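The Slow Return of the Office Coffee Break

Two years ago the break room at Lambrechts, a flooring wholesaler on the edge of Sisham, had a vending machine and a sign asking people to keep their breaks short. Most of the staff drank coffee at their desks. The vending machine is gone now, and at 10:15 every morning the phones switch over to a recording for 19 minutes.

The length was settled by trial. Fifteen minutes left people rushing back from the far end of the warehouse, and twenty ran into the first truck of the day.

Other employers in town have made similar changes. Dremix, which mixes paint for hardware stores, moved its break forward so that the plant and the front office stop together. Skateck, a sporting goods supplier with 261 employees, tried the same thing and ended up with a line out the door. It now runs two breaks, half an hour apart, and lets each department pick one.

Cost comes up early in these talks. The coffee itself is cheap. Paper cups are a bigger part of the bill than most managers expect, and Dremix goes through nearly 1000 of them in a month. They come in tan with a white rim and get used for water and pens as well as coffee.

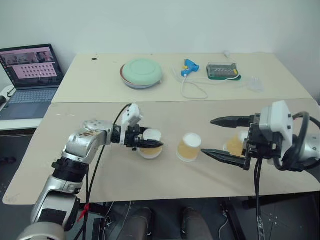

Mugs or Paper

Lambrechts bought mugs last March and still keeps paper cups in the cupboard for drivers. The mugs held up well. Washing them was the problem, and the sink was full by noon until the company put in a small dishwasher.

Skateck asks people to bring their own mug and take it home on Fridays. Any left behind go in a box by the back stairs.

What People Talk About

Very little of it is work. At Lambrechts the usual subjects are the road construction on the bypass, high school football and whose turn it is to buy milk. The sales desk says it hears about late deliveries sooner than it used to, usually from someone standing by the refrigerator.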